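Werkstattbuch, 15.04.2020

Sauerteig-Kleister, dritter Anlauf, und diesmal bin ich richtig begeistert! Kurz zur Erinnerung für alle, die im Februar nicht mitgelesen haben: Ich suche einen Kleister für die Heftlagen und Vorsatzpapiere, der langsam anzieht, sich nach Jahren wieder lösen lässt und das dünne Japanpapier nicht wellt. Der fertige Weizenstärkekleister von Gralari ist gut, aber mir zu steif, und verdünnt verliert er sofort die Kraft. Also selber kochen.

Ansatz von heute: Weizenstärke über Nacht in kaltem Wasser eingeweicht, am Morgen das Wasser abgegossen und frisches drauf, im Verhältnis 1 zu 5. Dann im Wasserbad, kleine Flamme, ständig rühren (wirklich ständig, mein Handgelenk merkt es noch). Nach 44 Minuten wurde die Masse glasig und fiel in breiten Lappen vom Löffel. Im Februar habe ich viel zu früh aufgehört, da war sie noch milchig und hat sich beim Abkühlen in Wasser und Klumpen getrennt. Der Sauerteig-Teil ist übrigens nur noch der Name. Die Fermentation habe ich komplett weggelassen, der Geruch war nicht auszuhalten und der pH-Wert für Papier sowieso fragwürdig. Angelica nennt den Kleister trotzdem weiter so und ich habe mich daran gewöhnt.

Zweimal durchs Rosshaarsieb gestrichen, dann mit dem flachen Pinsel auf der Glasplatte gearbeitet. Unglaublich, was das ausmacht! Nach dem ersten Sieben noch kleine Körnchen, nach dem zweiten wie Creme. Einen Teil habe ich für die Vorsätze auf Sahnekonsistenz verdünnt, der Rest bleibt dick für die Rücken.
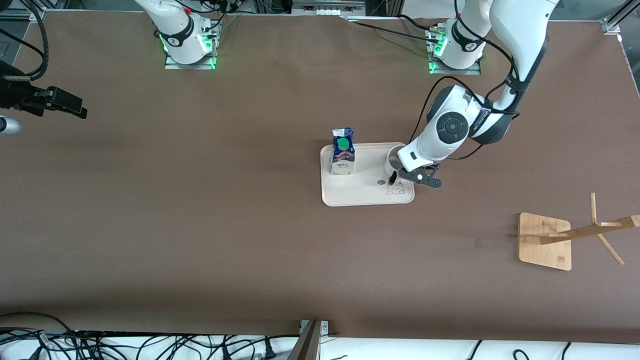 Tisch mit brauner Platte, hinten zwei weiße Roboterarme auf Metallplatten.

Klebeproben: Streifen aus drei Papieren, jeweils auf Graupappe. Das Guerreiro-Bütten legt sich wunderbar an und zieht die Pappe kaum. Trestska 2 (das cremefarbene, nicht das graue) braucht mehr Feuchte, sonst rollen sich die Kanten ein, bevor man mit dem Falzbein drüber ist. Beim dünnen Japanpapier den Kleister auf die Pappe streichen und das Papier trocken auflegen, dann von der Mitte nach außen. Andersherum reißt es. Ich habe es trotzdem noch zweimal andersherum probiert, man glaubt es ja nicht.

Laufrichtung!! Bei einem der Streifen hatte ich sie verwechselt und er zog sich sofort krumm wie ein Dachziegel. Bitte beim Zuschneiden wieder den Bleistiftpfeil auf die Rückseite machen, auch bei Resten. Gerade bei Resten.

Für das Gästebuch (Auftrag Birlow) heißt das: Vorsätze mit dem verdünnten Kleister, Rücken zuerst dünn einstreichen, zehn Minuten ziehen lassen, dann die Gaze mit dem dicken. Kein Dispersionsleim am Rücken, auch nicht gemischt. Der Block hat 9 Lagen und lässt sich schon ungeleimt so schön aufschlagen, das möchte ich nicht kaputtmachen. Heftung auf Bänder, Leinenzwirn 18/3, leicht gewachst. Beim Probeheften war der Faden zu stark gewachst und hat am Falz kleine dunkle Spuren hinterlassen. Einmal weniger durchs Wachs ziehen und mit einem Lappen nachreiben.

Gepresst wird zwischen Löschkarton und Filz, Karton nach der ersten Stunde wechseln, danach über Nacht stehen lassen. Presse nur handfest zudrehen. Wer die Spindel wieder bis zum Anschlag dreht, darf die Abdrücke vom Filz selber aus dem Vorsatz bügeln.

Haltbarkeit: Im Glas mit einer dünnen Schicht Wasser obendrauf im Kühlschrank. Die Februarcharge war nach einer Woche sauer, diese hier beobachte ich jetzt täglich. Angesetzt sind 700 g, das reicht für den Birlow-Block und die Übungshefte. Deckel ist beschriftet, bitte nur mit sauberem Spatel rein.

Angelica Dalisay hat nach einem Schuss Methylcellulose gefragt, damit der Kleister länger offen bleibt. Gute Idee, das teste ich als Nächstes, erst mal an den Graupappenresten. Ich könnte mir vorstellen, dass gerade die großen Vorsätze davon profitieren, weil man beim Auflegen noch schieben kann.

Offen: Löschkarton nachbestellen, Rosshaarsieb gründlich auswaschen (kalt!), Proben morgen früh aus der Presse nehmen und Kanten vergleichen. Außerdem eine der Trestska-Proben absichtlich wieder anlösen, mit feuchter Kompresse, und die Zeit aufschreiben.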